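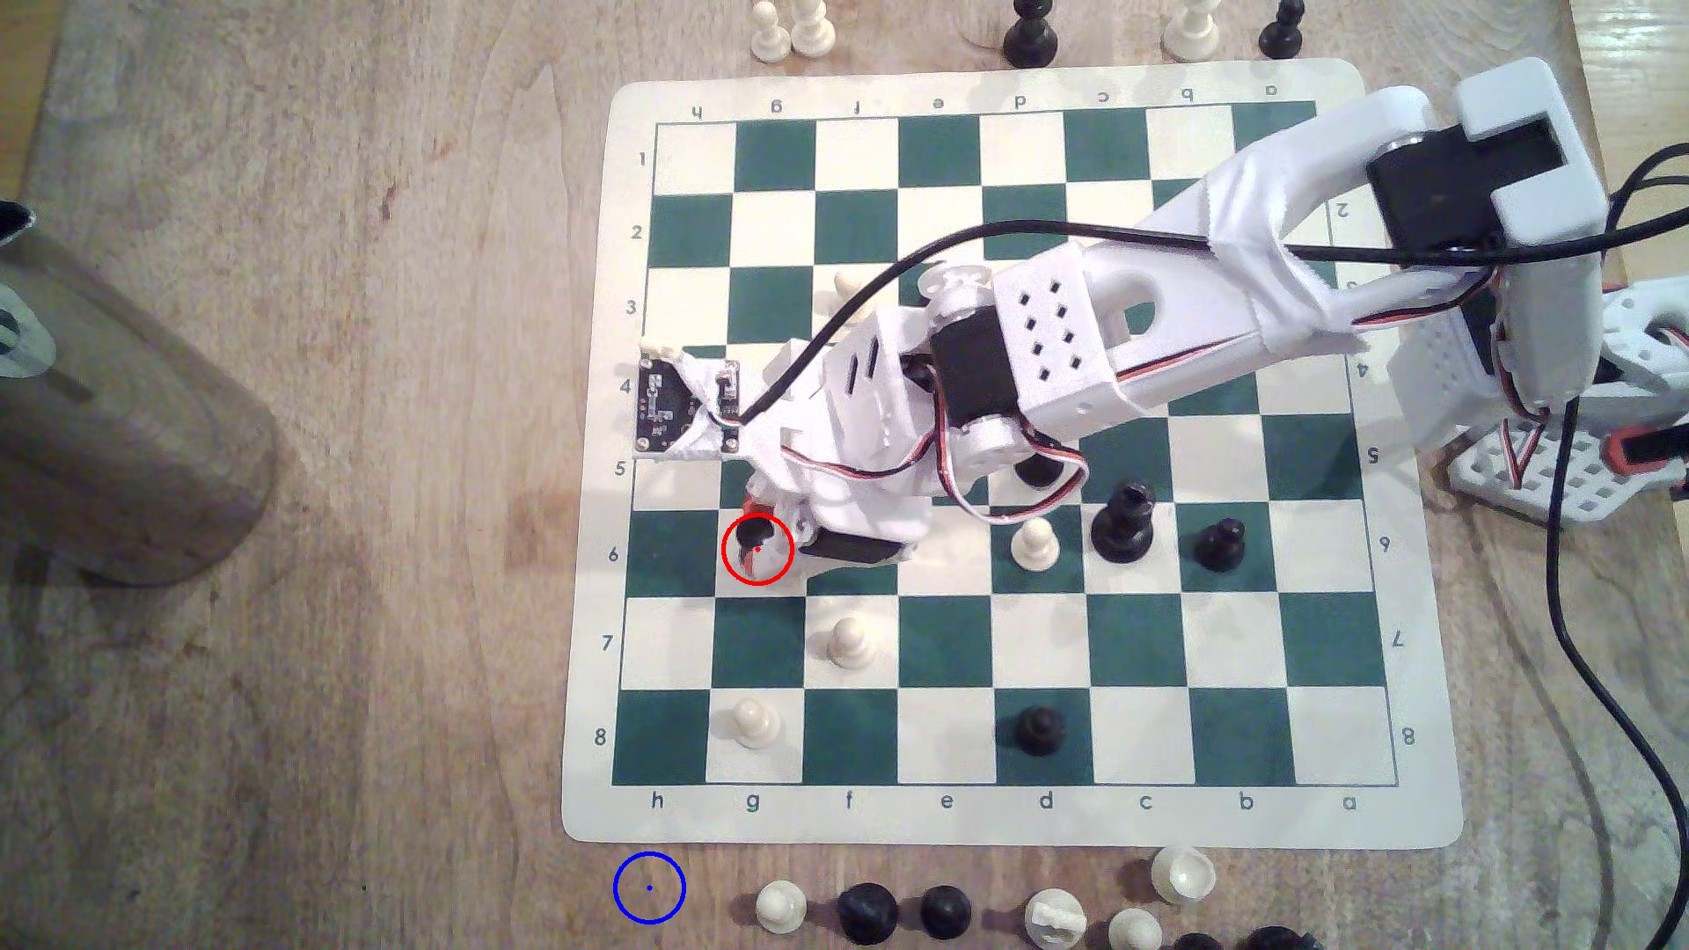

December 4, 2022

Bench notes, Genotora shop. Written by Sigrun, for me and for whoever takes the next session.

Subject is still the Prama, the small balsa crankbait with the round bill. Today I worked on the topcoat and on the ballast position. The paint itself I consider finished for now, except the belly color, see at the end.

State from last time: the baits that Iddrisu fished on Nartey Lake came back with soft spots near the tail hook hanger. If you press with the fingernail, the coat gives in a little. When I cut one along the middle, the wood was dark around the wire and it had swollen, so the water goes in at the hanger and then walks along the grain. The nose looked clean. The slot of the bill looked clean also, and this surprised me, I always believed the bill slot is the weak place.

First thing I changed is the order of work. Before, we glued the through-wire, sanded, sealed, painted and then put the topcoat. The sealer was going over the wire exit but not into it. Now I drill a very shallow cup around the wire at the tail, with the hand drill only, and fill it with thin epoxy before any sanding. The cup must be so shallow that you can hardly see it. Mansa tried one deeper and it cracked the tail, balsa has nothing there to hold on to.

Second, sealer. Two coats of thinned epoxy, with sanding between. I tried to save time with one thick coat on three of the bodies and I don't recommend it. It runs to the belly, and you have to sand so much there that you come through to wood again on the shoulders. I sanded those back and will do them the proper way.

Warm the epoxy before mixing. I put both bottles in the pan of warm water while I cut the bills, and it was enough. The shop is cold in the mornings and the hardener gets thick like honey, then one pumps less of it than one thinks. I suspect this is the real story of the sticky batch in May, for which we blamed the paint. Please weigh it on the small scale, do not go by the pump.

Topcoat. I have on the wheel now 12 bodies. Half have the old topcoat, half have Ruvora, the one-part urethane that Bernice brought. Notes on Ruvora so far:

- Dipping works better than brush. Dip nose first, pull out slowly, hang by the tail.
- The drip at the nose eye must be taken away with a paper corner after a short time, then once more. If you forget the second time there is a hard tear which closes the eye.
- It smells strongly. Window open and the fan on. Do not do it when other people want to eat in the room.
- Close the can at once. Bernice says to pour only the needed quantity into the tall jar and not return it to the can afterwards. The leftover skins over and it spoils the rest.
- It is thinner than the epoxy coat by a lot. The bait looks sharper and the scale pattern comes out better. What it does against pike teeth I can't say yet.

The wheel makes a noise again on the side of the motor. I oiled the bearing, it is less. Nhyira, if you have still the spare one from your rod dryer, I would take it gladly.

Ballast. I was not happy with how the Prama runs at slow speed. It starts well, but when you slow down to the pace one wants in cold water it loses the wobble and comes in like a stick. Nhyira has said this since the first ones and I have to say that he is right. The lead sat behind the belly hanger. I made bodies with the lead moved forward, just in front of the hanger, and with the same weight, so only one thing is changed.

Tank test, unpainted, sealed only, hooks on, same line and same knot for all (small loop knot, no snap):

Lead behind the hanger: floats tail down. Dives a bit steep. Good tight action at medium speed, nearly none at slow.

Lead in front of the hanger: floats almost level. Dives flatter. The wobble is wider and begins as soon as the line is tight. At high speed it blows out to the left.

The blow-out I first gave to the ballast, but afterwards I measured the bill and it was not square in the slot. I bent the nose eye a very little to the right and it ran straight at a higher speed, not at full speed. So the test is not clean. I must make another one with a correct bill before I write anything definite about fast retrieve. For slow retrieve I am convinced, because I saw the same on both bodies.

The tank is too short for this kind of question in any case. By the time the bait is at depth you have already to lift it. Mansa proposes the channel behind the boat ramp at Nartey, where you can walk beside the bait and look down at it. If there is no ice at the edge we go there with the next batch.

Bill slots. To have them square I should finally make the jig and stop cutting by eye. My drawing is in the blue folder: a block with a half-round bed for the body, a stop at the nose and a saw guide. It must be cut before shaping, when the blank is still rectangular, otherwise the stop has no meaning. Iddrisu says he cuts his by eye and they run. His run, yes. Mine don't always.

Also, the bills. The sheet we have now is scratched on one side. I used it with the scratched side down. For sale I would not, for testing it makes nothing.

Hooks and rings. The rear treble is one size too big when the lead goes forward, it catches the line on the cast. With the smaller one it did not catch in the tank room, but throwing in a tank room is not casting. I would like to see it with wind. If we take the smaller hook the tail gets lighter, and then the level float becomes maybe nose down. Check this before changing anything for all.

Belly color. Bernice wants the orange stronger, and it should stop at the gill and not go under the chin. Mansa likes it as it is. I painted one of each and hung them by the door on the string, please look at them in daylight, the lamp over the bench makes every orange look brown. No masking tape on the Ruvora ones until they are really hard! I pulled off a piece of scale pattern with it, and it was the nicest one.

Things that are low or missing:

thin wire for the hangers (one coil left, and it is rusty on the outside turns)
nitrile gloves in medium
mixing cups, the small ones with lines
sandpaper, the fine grade. The middle grade we have plenty
split rings, I took the last good ones for the test baits

To do, in this order:

Take the bodies off the wheel and mark them on the belly with pencil, O for old coat and R for Ruvora.
Soak test in the bucket with a stone on top, overnight, weigh before and after. Dry them with the towel before the weighing, last time we forgot it and the numbers are worth nothing.
Make the slot jig.
Cut new bodies with the lead forward, square bills, both hook sizes.
Ask Iddrisu for the bait that he kept in his box, the one without soft spots. I want to cut it and see if the tail hanger is different. He will not like it.

The key for the paint cabinet is in the drawer with the files now.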